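Subject: Re: [ustedness-upholstery] Pale or dark for a slipcover?

> I have 8 yards of the Dollon cotton on hold at Hamann in both
> oatmeal and black. The couch gets used every day. Which one
> would you cut, and do you wash it before sewing?

I would cut the oatmeal. I have made slipcovers in both, and the pale ones stayed on longer between washes. Body oil does show on the arms after a few months, but you can treat the arms without taking the whole cover off.

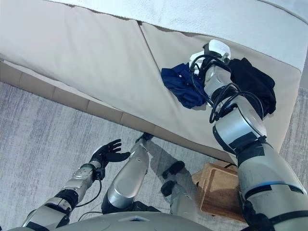
Beige couch, seat cushions and the seam between them.

Yes, wash it first. Mine shrank over 3 inches in length the one time I skipped it, and the seat cushions would not zip. Wash warm, dry it the way you plan to dry it later, then press it before you lay out the pieces. Bisier thread holds up fine in the welting. I had trouble with it in the zipper seams and went to a heavier polyester there.
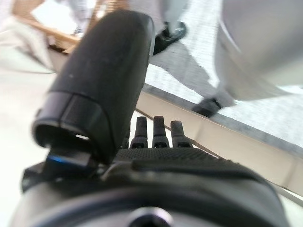 Black cotton needs its own first wash, in cold water, and I would run it 2 times before it goes near anything light. Hamann told me the dye settles after that and mine did. Lint is the bigger problem. Matte black gives you no help at all: even on the smooth black shell of that thumb you can pick out one tiny pale speck, and a woven cotton will hold a lot more than that. If you still want the black, order extra for the seat tops, as they fade before the skirt does.

Hamann had the oatmeal at 70 inches wide in October, so check the width before you pay for all of it.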